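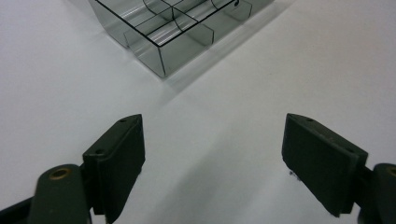
Clear gray organizer on a white table, with the gripper open in front of it.

Last updated: August

Print this page | E-mail this page

How to test if a robot can tidy a drawer organizer

At our workshop in Jurnemville we are often asked if a machine can already do the small chores of the house. My answer is: some of them, slowly. With this test you can find the answer for your own arm. We use the Kedside arm and the Plundex control program, but other ones are also fine.

1. Put the organizer on a plain table. Turn it so that one corner points to the gripper. This is the difficult position, because the fingers have no flat side directly in front of them.

2. Keep the lamp in one place. See-through plastic gives bright reflections, and the camera can take a shadow for a wall.

3. Open the fingers and stop 70 mm before the box. Check that both pads are at the same height.

4. Close on one wall at 30 percent of force. Lift 50 mm, wait, put down. If the wall bends, go lower with the force.

5. Now try the real chore: one small object into one compartment. Start with a cork or an eraser. Leave coins for later, they are too flat.

6. Write down each try, also the bad ones.

In the Stoica series we made 670 tries. Placing the object was mostly good. Picking the box up by a thin divider was mostly bad, and a person does this without looking. So for sorting screws on a bench I would say yes, with patience. For a kitchen drawer, not yet.

Shares: 30 | Comments: 7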